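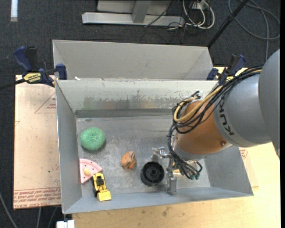

A long day, and I'm writing this at the kitchen table with my shoes still on, so forgive the handwriting if it goes downhill. I got in just before 7 and had the lab to myself for a good while, which I love more than I probably should. I made a pot of coffee, put my bag under the desk and sat looking at the two grippers side by side before I switched anything on.

So, the grippers. The Mellberg has been on the KUKA since the winter and I know its moods by now. The Joston came in March, in a very handsome case with foam cut to fit every little part, and I've been wanting to like it ever since. It closes faster and it's lighter, and the booklet is written by someone who has clearly had to mount one of these things themselves. But it wants its own controller, and the controller wants its own cable, and by the time I'd got everything strapped along the arm this morning the wrist looked like the back of my grandmother's television. I spent most of an hour on the cable run alone. If the loop is too short it pulls when the last joint turns, and if it's too long it swings down beside the fingers and gets in the way of the very thing you're trying to pick up. I ended up leaving it a little long. I can always shorten it tomorrow.

Violeta Sepúlveda came in with pastries and we started the comparison properly. We're using the toys again, the same ones for both grippers, dropped into the front bin any which way. I did try to argue for proper test parts back at the beginning, nice machined blocks with known sizes, and Violeta said that any gripper can look clever with a block. She was right, and I'm glad I gave in early. The green scrubby ball is everybody's friend, both grippers take it from nearly any angle. The yellow bulldozer is another matter. It has the blade at one end and the tracks along the side, and if it settles with the blade up against the front wall of the bin, there's hardly room to get a finger down between them. The Mellberg goes in timidly and comes up with nothing. The Joston goes in like it means it, and twice it bumped the wall hard enough that I reached for the stop button.

We had words about the clamps after that (friendly words!). I'd put two bar clamps at the place where the bins meet, and Violeta thought it needed more. We nudged the bin by hand and it stayed put, so I won that one, but I wrote in the log that we should check them between runs, and she drew a small star next to it so I can't pretend later that I forgot.

The black wheel thing surprised me. I had it down as the hard one, being round and smooth, with that rim around the hollow top. With the Joston you can come straight down beside it and it doesn't seem to mind much where the finger lands. With the Mellberg I've always had to aim for the hub and hope. And the little orange striped fellow, who is my favorite, went up beautifully with both, so I have nothing useful to say about him at all except that I was pleased.

Hipólito Domínguez stopped by after lunch to ask about money, as he does, though he does it so kindly that I never mind. He had the Garrido quote with him, 499 for a second set of fingers, and wanted to know if we'd be buying them for the gripper we keep or the gripper we send back. I told him I'd know when we got through 800 picks on each. He looked at the log, saw where we were, and went off to find himself a pastry.

The Jerach camera behaved until 4 and then started losing depth on the shiny parts of the bin wall. Those scraped patches seem to be fine, it's the lower part, where the metal picks up color from whatever is lying near it, that gives it trouble. My sister would say to paint the whole thing matte and be done with it. I may try a sheet of paper along the back wall first – cheap, and easy to take out again if Violeta hates it.

My back is sore from leaning over the table, and I've got a blister on my thumb from the cable ties. Still leaning toward the Joston, I think, if I can slow the approach down near the walls. Must remember to bring the small hex keys from home, and to phone Mama about the weekend before she phones me.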